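Rillholm Residents' Newsletter
12/18/20

Print this item | E-mail this item

Winter bedding: what to wash, what to keep, what to give away

Every winter we receive questions about blankets and bed covers, so I have put the answers together in one place.
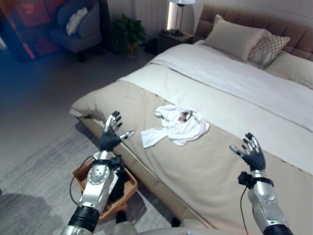 Washing at home

Most cotton sheets can be washed warm. Wool blankets should go in cold water with a mild soap, and they must dry flat. Please do not hang a heavy wool blanket on a line – it will become longer on one side, and it stays like this.

Large quilts often do not fit in a home machine. The Mirzaei laundry in Uststead has two big machines, and one wash costs 370 crowns with soap included. It is good to call before you go, as the days before the holidays are busy.

Storing

Summer covers should be fully clean before they go in the closet. Use a cotton bag or an old pillowcase. Plastic keeps the damp inside, and in September many of us found a bad smell in things we had put away in spring. My own green quilt had to be washed two times.

Giving away

The Urko shop takes clean blankets all winter. Last winter it passed on over 1381 pieces to families in Rillholm and Uststead. Pillows are not accepted, and also not electric blankets. Small holes are fine if you mark them with a safety pin. Leave the bags inside the side door, please, and not on the steps where the snow comes in.

In the next issue I will write about curtains and cold windows.

Print this item | E-mail this item

Reader comments (3)

hillside_reader: Does Urko take children's sizes also? We have a full box.

marta_b_garden: Yes, they took ours last month. Tie the sets together with string.

oldmill22: I dry my wool blanket on two chairs with a towel under it. Takes long but the shape is good.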